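How to Plan a Food Trip to a Small Town

Many travelers choose a big city when they want to eat well. I like small towns more, but they need a little more planning. A restaurant can be closed for the whole afternoon, and the best kitchen in town may have only a few tables. In this page I explain how I prepare such a trip, with Mamureo as the example, where I stayed last October.

Step 1. Choose the season before the dates

Look first for what grows or is caught near the town, and when. In Mamureo the chestnuts and the river fish are both good in October, so I fixed the month and only later searched for a train. If you buy the ticket first, you may arrive between two seasons and find the same short menu everywhere.

Step 2. Sleep close to the market

Take a room that you can reach on foot from the market. You will wake early, and you will want to leave your shopping somewhere before lunch. I ask the owner three things by e-mail: is there a refrigerator, can I come in at midday, and what time is breakfast.

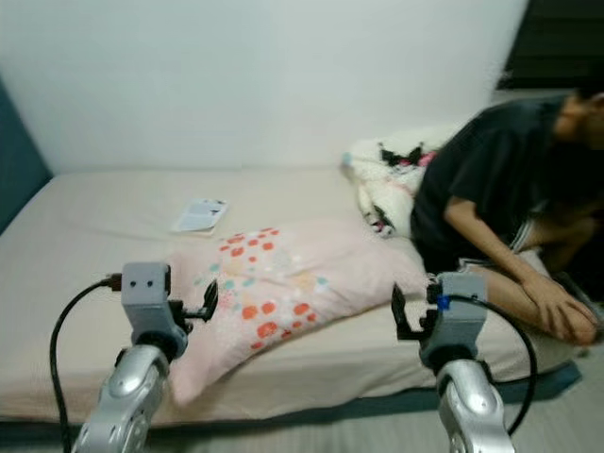
If breakfast is included but served late, ask for a lower price without it. Market stalls usually have something warm for the people who work there, and I have eaten better soup at such a counter than in many dining rooms.

Step 3. Reserve one meal only

Reserve the restaurant you want most, and leave the other evenings open. For me it was Ó Conaill, a family place behind the station. I wrote to them 3 weeks before and received an answer the next day. Please write your allergies in the first message, in the local language if you can.

Step 4. Make a food budget

I divide the money into two parts. One part is for the reserved dinner, and the other is for markets, bakeries and coffee. For a long weekend I count some 300 dollars for everything I eat and drink. Carry 50 of it in small bills, as many stalls do not take cards.
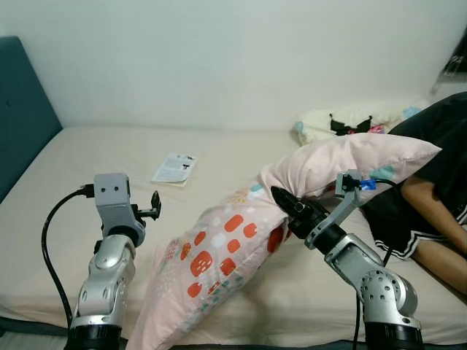
Kazue Ishida

Step 5. Ask the sellers where they eat

This is the part I enjoy most. Buy something first, even one pear, and then ask. The woman at the cheese stall sent me to Grolitz, a bakery with no sign on the door, and I went back there every morning for the potato bread.

Step 6. Write it down the same evening

Note the name of the dish, the place and the price. After a few days the names become mixed in the memory. I use a paper notebook and copy the important things to my phone when I am on the train home.

Updated June 26, 2025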